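Speaker notes – Seasonal storage and stock rotation in small gift shops
Cindport retail evening, 24/09/2023

Slide 1. Title
Say thanks to the hosts. Mention that the slides will go up on the Cindport page. Phones on silent.

Slide 2. Where the numbers come from
All figures are from the Bondness shop, one full season. 439 seasonal lines on the books, 107 of them carried over from the year before. Carried-over lines were stored in the back room, no heating, one outside wall. Do not compare with the Flument warehouse, which is climate controlled.

Slide 3. What carryover costs
Three costs: shelf space, handling, write-off. Most shops record only the write-off. Shelf space should be charged at the same rate per foot as the sales floor if the back room could be used for selling. If it could not, use the rent alone. Handling is minutes per box times wage. Show the worksheet, leave it up long enough for people to copy the column heads.

Slide 4. Box labels
Label on the short side and on the lid. Line number, season, count at packing, count at opening. The last field stays blank until the box is opened. A box with no opening count is treated as unopened, whatever the tape looks like.
Pause for questions on labels. Someone will ask about bar codes. Answer: fine if the scanner reads them on a low shelf, otherwise print the line number large.

Slide 5. Humidity
Cardboard dividers take up moisture and lose stiffness. Glued finishes suffer before plain ones. Bagheri sells a divider in coated board; it costs more and we have one season of data on it, so make no claim yet. Keep boxes 2 inches off the floor and 8 inches from an outside wall. Both distances were chosen to suit the racking – they are not from a standard.

Slide 6. Rotation order
Oldest line goes out first, even if the new line has the better margin. Exception: anything sold as a matched set, where old and new stock must not be mixed on one hook. Color drift between batches is worst in reds. Glitter finishes go out early in the season and are checked for shedding when unpacked. Put shed glitter down as damage in the count, with the line number.

Slide 7. Floor date
Bondness sets the floor in the first week of November. Earlier dates raised handling without raising units sold per line. Give the result as it stands and move on; the chart is in the handout.

Slide 8. Finish types, striped and banded
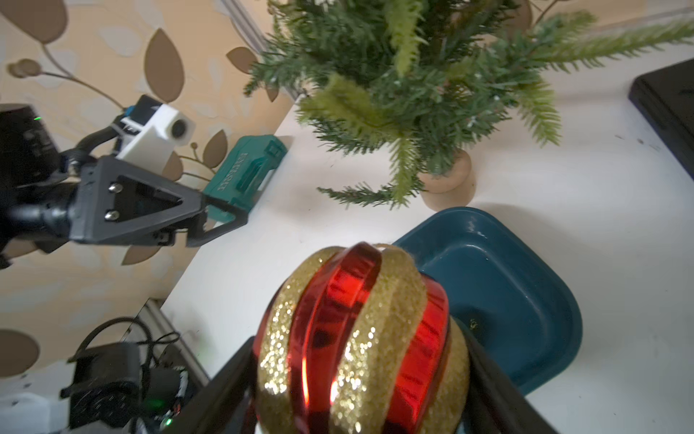 Flument's reply to the draft was that finish should not decide rotation order at all, and that age plus set status is enough for any shop with fewer than a thousand lines. Their point is that a second sort key doubles the time spent at the shelf. Accept the point on time. Our answer is that the finish check is done once, at unpacking, and does not add a second sort. Read both positions out and take a show of hands.

Slide 9. Worksheet walk-through
Fill in one line live. Use a carried-over line with a missing opening count so the room sees how the blank is handled. If time is short, skip the wage field and enter a flat figure.

Slide 10. Contacts and handout
Handouts are by the door. Corrections to the worksheet go to the Cindport address on the back page.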